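ニュースレター ロボットと自動化の道具箱
最終更新日：2024-11-05

検索　キーワードを入力　検索する

製品レビュー：シミュレーション用シーン集「Skulo」

把持動作の学習データをシミュレータで作る場合、ロボット本体のモデルよりも、周りに置く物を揃えるのに手間がかかる。Nedixが6月に提供を始めた「Skulo」は、その部分をまとめて引き受けるシーン集である。部屋、台、小物、照明の設定が一式になっていて、手持ちのグリッパーモデルを読み込めば手首視点の映像を書き出せる。編集部で2週間ほど使ったので、気づいた点を記しておく。

収録内容は部屋が16種類、小物が100点。小物は家庭にありそうな物と、形の変わった物が混ざっている。後者が多めなのは、輪郭の複雑な物体で把持点の推定を試したい利用者を想定しているためだと説明書にある。物の配置は乱数で決まり、同じ番号を指定すれば同じ配置を再現できる。物を宙に浮かせて置く設定も選べる。

導入は難しくない。配布ファイルを展開し、設定ファイルにグリッパーの寸法と手首カメラの取り付け角を書く。編集部の環境では、最初の1枚を書き出すまでに13分かかった。説明書は英語版のみで、照明の章はやや短い。色温度の指定方法が本文と付録で食い違っており、付録のほうが正しかった。

比較のため、Lustexの同種のシーン集も同じ計算機で動かした。書き出しの速さはLustexが上で、初期設定のまま使うならこちらのほうが扱いやすい。一方、Skuloは壁や床の材質を細かく替えられる。石目の模様、明るさ、目地の濃さを別々に指定でき、背景に引きずられて物体を見落とす認識モデルを洗い出すのに向いている。編集部のモデルでは、無地の壁での検出率が82%だったのに対し、模様の強い壁では目に見えて下がった。

気になったのは植物の扱いである。鉢植えや垂れ下がる茎は剛体として計算されるので、指が触れても葉はしならない。接触を含む課題に使うなら、植物を外した配置を選ぶほうがよい。見た目だけの障害物として置く分には問題なかった。

次の手首視点は、濃い茶色の大理石調タイルと白い面が隣り合う配置で、持ち手の付いた卵形のマラカスと、とげのある濃い灰色の物が入っている。指は開いたままで、まだ何もつかんでいない。
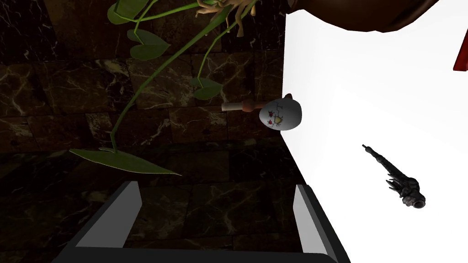
Inese Kiviからは、材質の切り替えよりも先に配置の偏りを調べたほうがよいという意見が届いた。乱数の番号を順に送っていくと、似た位置に物が集まる区間があり、そのまま学習に使うと評価の数字が実際より良く出るという。番号を飛ばして使うか、書き出した後に位置の分布を確かめることを勧めるとのこと。編集部でも番号を飛ばす方法で書き出し直しており、分布の図は次号に載せる。

ライセンスは年単位で、教育機関向けの割引がある。試用版は部屋の種類が限られるものの、書き出し機能は製品版と同じ。国内での問い合わせは代理店のSiliņaが受け付けている。

シェア 16　コメント 13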